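Subject: Re: [drellby-supper] Sunday potluck, who's bringing what

Kenji Escobedo wrote:
> Do we have the hall from 2 or from 4? And is anyone doing
> potatoes? I can make the Lindgren salad again but I need
> a head count by Saturday night.

From 2, doors at 4. Key's under the usual pot. Head count is 12 so far, maybe more if the Jurolberg people come, still waiting to hear. Yes please to the salad. Potatoes are me, two trays, roasted. Oven at the hall runs hot so keep an eye on yuor dish if it goes in after mine.

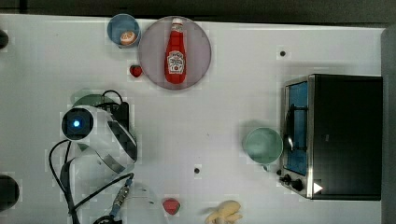 Still short on drinks, bread and anything sweet. Budget is gone, sorry, spent it on the hall. Condiments we can skip, theres ketchup already, the red bottle with the white cap, lying on the pink plate. Mustard if you have it open at home, don't buy any. Reply to the list, not just me, or I'll lose it.

Running, more tonight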